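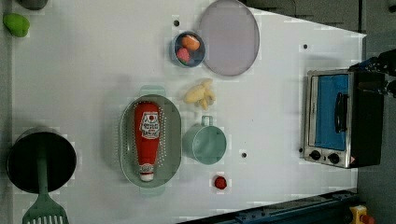 The regular meeting of the Kendley Secondhand and Vintage Dealers Association was called to order at 7:00 p.m. in the upper room of the Farnska Building. A quorum was present. The minutes of the May meeting were approved with one correction: the words "booth rent" in the second item were changed to "booth deposit." The chair then opened discussion of the housewares rule carried over from May. Members agreed that ordinary kitchen goods, such as the large black pot and the mug on the white tabletop shown with these minutes, may be sold in any booth at the fall sale and need not be tagged with an age or period. A toaster oven or other item with a heating element must carry a tag stating whether the dealer has tested it.

Financial report

The balance at the close of the month stood at $804. Receipts from spring booth deposits came to $635, all of which has been recorded. One bill, for table linens damaged at the spring sale, remains unpaid while the rental firm reviews its own count. The report was accepted as read.

Fall sale

The lease with Lill Hall for the October sale has been signed. The hall has set the number of booths at 74, including those along the rear corridor. Several members objected to the corridor booths on the ground that large furniture cannot be carried past them once the sale is open. After discussion it was moved and seconded that corridor booths be limited to linens, books, glass, prints and small decorative goods. The motion carried, with 2 members opposed.

Setup will begin at 6:00 a.m. Dealers bringing case pieces, mirrors over four feet tall or architectural salvage are to use the loading door on the north side. The hall has asked that no hardware be attached to the walls. Freestanding racks are permitted.

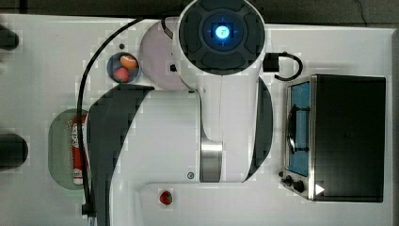
Dealers who need a rack are to reserve one through the Kavow storage unit by the end of August. Racks not claimed by the start of setup will be released to the waiting list. A member asked whether pegboard panels could be leaned against the corridor walls. The chair ruled that this would be treated as attachment unless the hall agrees otherwise in writing, and the question was referred to the hall manager.

Condition tags

The draft wording for condition tags was read aloud. Under the draft, a piece that has been repainted, reupholstered or rewired by the dealer must be marked "altered," and a piece with replaced hardware must be marked "hardware replaced." Discussion followed on picture frames, where new glass is common. It was agreed to leave new glass off the list of alterations. Final wording was tabled until the July meeting.

New business

A request was received from a member to hold a booth jointly with a dealer outside the association. The bylaws make no mention of shared booths. The secretary was directed to prepare a short amendment.

The July meeting will be held at the same hour in the same room. The meeting was adjourned at 8:40 p.m.

Respectfully submitted by the Secretary

Contact the Association | Copyright Kendley Secondhand and Vintage Dealers Association | Back to top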